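From: Leen Najjar
To: Tradham Building Users list
Date: 31 August 2020
Subject: Re: [tradham-users] Upstairs room, lights and floor

Siamak Amini wrote:
> Before anyone signs up for the upstairs room this fall, could somebody
> who has been in it lately tell the rest of us what state it's in? I
> remember a carpet the color of soup and one working light. Also, is it
> true we're being asked for $351 toward paint? My half of the list
> would like to know what color we're buying.
>
> Siamak

Siamak, all,

The carpet is gone. It left in the spring, in strips, and I'm told the last strip had to be persuaded. The $351 is real, it's for paint and rollers together, and the color is white. There was a discussion about the color. It ran to 32 messages on this very list, which you'd know if you hadn't set us to digest mode, and at the end of it we had white, same as before, only more of it.
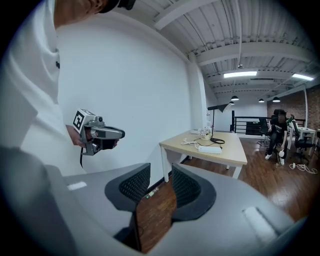
The ceiling is the part I would like people to form an opinion on before the November meeting. Canov quoted us for a dropped ceiling with tiles, and Dilmont quoted us for leaving it alone and painting it, and you can guess which letter was longer. I'm for leaving it alone. The corrugated decking and the steel beams are already white, the light panels sit up among the beams and were both on, and I can't see what a layer of gray tile would add except somewhere for a leak to hide. Those in favor of tile say the room echoes. It does echo. So does the Magalhães room downstairs, and it has tile.

On the floor: reddish-brown wood planks, as voted. I voted for the paler one and have made my peace with it. Please don't drag tables across it. Lift them, one person at each end, and if you're alone, go find another person. The felt pads are in the drawer under the sink, 40 to a bag, and they do fall off, so check them before you set anything down.

Walls: the tall one by the square column is staying plain. I've had three requests to hang things on it, including a clock, a corkboard and a quilt. The quilt I could live with. The clock can go by the door, where people look when they want to leave anyway.

Small things left on the floor along the wall will go in the box by the stairs, and from the box they go wherever I feel like taking them.

Chairs: we have 67 on paper. If you've borrowed any, bring them back and I won't ask.

If you want a fall slot, reply to me off list with the day and the hours. Last year two groups booked the same evening and each waited politely in the hall for the other to go home.

Siamak, come and look at it. I'm in most mornings, and you still have the spare key.

Leen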